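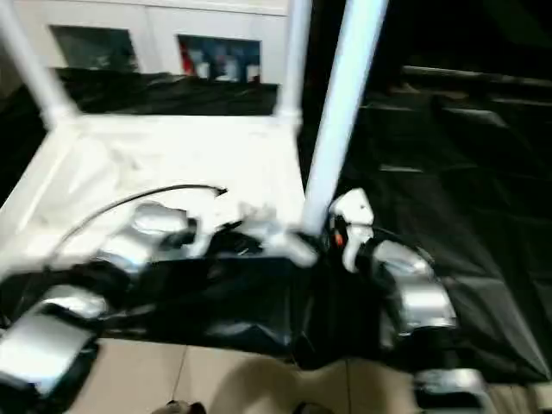

How Does a Robot Pick Things Up?
Notes from the open day at the Sanport robot workshop

Pick up a pencil. Go ahead, any pencil will do. Now put it down and pick it up again, but this time go as slowly as you can and pay attention to everything your body does.

Your eyes find the pencil. Your shoulder moves, then your elbow, then your wrist turns a bit so your fingers are lined up the right way. Your fingers open before you get there (did you notice that?) and they close when you feel the pencil touch your skin. You squeeze just hard enough. Then up it goes!

You have been practicing that since you were a baby, so now you can do it while you're talking or watching TV. A robot has to have every one of those steps worked out. On 27 March 2025 our club rode the bus over to Sanport to see how it's done, and we came home with so many questions answered that we decided to write them up for everybody who couldn't come.

The workshop is in the Adebisi Building, at the far end past the loading dock. They open the doors to visitors once a year, and this year 700 people came through. We got there early and stood right up at the rope.

Arms, and what's inside them

The first thing you notice about a robot arm is the joints. A joint is a place where something bends or turns. Your elbow is a joint. So is your knee, and so is every knuckle you have.

Inside each joint of the robot is a motor. When the motor turns, the part of the arm beyond it moves. If you only had one motor you could wave, and that would be the end of it. Put several of them in a row and the arm can reach forward, swing sideways, twist, and come at something from above or from underneath. There was a practice arm by the door with 6 joints, and visitors were allowed to turn it by hand with the power off. It's heavier than it looks! Try this at home: hold your elbow perfectly straight and see if you can scratch your nose. That will show you how much work one joint does.

At the end of the arm comes the part that does the holding. Engineers call it a gripper. Some grippers have a lot of fingers like ours, but plenty of them have only two, and they close toward each other like a crab's claw or a pair of kitchen tongs. You might think two fingers would be useless. Pinch your thumb and first finger together and go around the house for a minute using nothing else. You can open a drawer, carry a sock, turn the page of a book and pull a tissue out of the box. Buttons are very hard. Shoelaces are terrible. 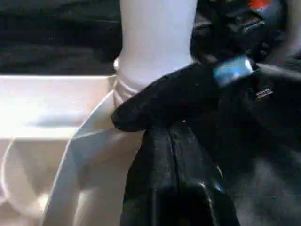
Hirklow Junior Science Club

Squeezing is the tricky part

Think about a plastic bottle. It's smooth and it's round, so there are no flat sides to hold on to. If you don't squeeze enough, it slides down between your fingers. If you squeeze too much, the sides go in, and if the lid is off you get wet.

Our guide was Salamatu Bassey, an engineer at the workshop, and she let us try it as a game. She gave us paper cups and told us to hold them with two rulers instead of our hands. Almost everybody dropped theirs the first time, and two people crushed theirs flat. Then she asked, "Where on the cup is it easiest?" We found out that it depends on the shape. Near the rim the cup is stiffer, and in the middle it's floppy. On a bottle, the narrow part near the top is often a good place to hold, especially if there are ridges for the fingers to rest against.

Grip has a lot to do with a thing called friction. Friction is what happens when two surfaces rub and try to stop each other from sliding. Rubber has lots of friction, and that's why sneakers have rubber soles. Wet soap has hardly any. Many robot fingers have a pad on them that adds friction, so the robot can hold things without having to squeeze so hard.

How does a robot see?

With cameras! One camera can sit up high, where a head would be, and look down over everything in front of the robot. That one is good for the big questions. Where is the table? Where are my arms? What's lying in front of me?

But up there, things get in the way. When the arm reaches out, the arm itself can hide the very thing it's reaching for. You've had this problem too if you have ever tried to thread a needle and found your own thumb was in front of the hole. So a robot may also carry a small camera down at its wrist, close to the fingers. The wrist camera gets a close look at whatever is about to be picked up, and it goes everywhere the hand goes.

Imagine having an eye on your wrist. You could look under the couch without getting down on your knees – or check the top shelf of the closet without a chair. (Somebody in our group pointed out that it would be awful when you washed your hands.)

What does a robot practice on?

We thought there would be special robot blocks or something. No! Mostly it's everyday stuff, the kind of thing you would find at home or in a garage, and that's the whole idea. If you want a robot to be helpful in a regular place, it has to learn with regular objects.

Each object teaches something different. Small, light things teach a gentle touch. Tubes and poles teach turning, because a long thing swings around when you lift it by one end. Get a broom and try it. Hold it in the middle and it's easy, hold it by the very tip of the handle and your wrist starts to complain.

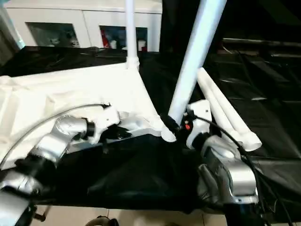

Big, awkward things are where two arms come in handy. One arm can hold steady while the other one does the job. You do this every day without thinking about it. When you write, your other hand keeps the paper from sliding. When you open a jar, one hand holds the jar and the other one turns the lid. Ask a grown-up who fixes bikes and they'll tell you they would love a third hand.

For a robot, using two arms together is a lot harder than using one. The arms have to agree about where they are, so that they don't bump. They also have to move at the right time. If the right arm pulls before the left arm is holding on, the whole thing slides across the table. Salamatu told us that when she was starting out, she spent 10 days just getting two arms to pass a rolled-up towel from one side to the other. On the last day it worked and she ran down the hall to get everybody to come and look.

How does it learn?

There are different ways. Here are the two she told us about.

In the first way, a person writes instructions. Go here, open the fingers, go down this far, close the fingers, lift. That works very well if everything is always in exactly the same spot, like in a factory. But if you move the object over by the width of your hand, the robot closes its fingers on air.

In the second way, a person shows the robot. They guide its arms through a job, again and again, and a computer keeps a record of what the cameras saw and how the arms moved. Then a program searches through all of that and learns what to do when things look a certain way. The object is a little to the left? Fine, it has been shown that before. It's lying on its side? It has been shown that too. The program is called Pultico at this workshop, and there's a sticker of it on the door (it's a pelican).

You need a whole lot of tries for this. That part sounded familiar to us! Nobody in our club learned to ride a bike from reading about it.

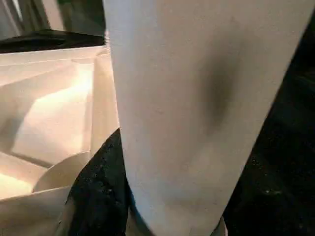 Soft things are the hardest of all. A block is the same shape after you pick it up as it was before. A paper bag isn't. Touch one side and the other side moves. Fold the top down and it has a new shape, with corners and creases that weren't there a second ago. Cloth is even worse, because it never lies the same way two times in a row. Drop a T-shirt on your bed, pick it up, drop it again, and compare.

Color can be a puzzle too. A camera tells things apart by how light or dark they are and what color they are. White on white is difficult, and so is black on black. Try taking a photo of a white plate on a white sheet and you'll see how the edge almost disappears in places.

Questions we asked

Does it get tired?
No, but its motors can get warm, so it takes breaks anyway.

Can it feel?
Not like you can. Some robots have sensors in the fingers that measure how hard they are pressing. Others can tell from the motor: if the fingers stop closing and the motor is still pushing, there must be something in between.

What if it makes a mistake?
Then somebody sets everything up again and it has another turn. There's a big red stop button as well, and every person who works there has to know where it is before they are allowed inside the rope.

Could it do my homework?
Salamatu laughed and asked if we had seen it try to hold a pencil.

Try it yourself: be the robot

You need a partner, a scarf, a pair of kitchen tongs, and some things that can't break. A sponge, an empty bottle, a sock and a spoon are all good.

Tie the scarf loosely over your eyes. You are the robot, and your partner is the program. Your partner may only use short commands, such as "left," "down," "open," "close" and "stop." See if you can pick up the sponge with the tongs and put it in a bowl.

Then trade places. After that, make it harder. Use the sock. Have your partner stand behind you, so that your arm blocks the view. Put two of you side by side with one pair of tongs each and carry a pillow together.

Our best team got the spoon into the bowl in 2 tries. The pillow ended up on the floor every single time, and we're going to have another go at it at the next meeting.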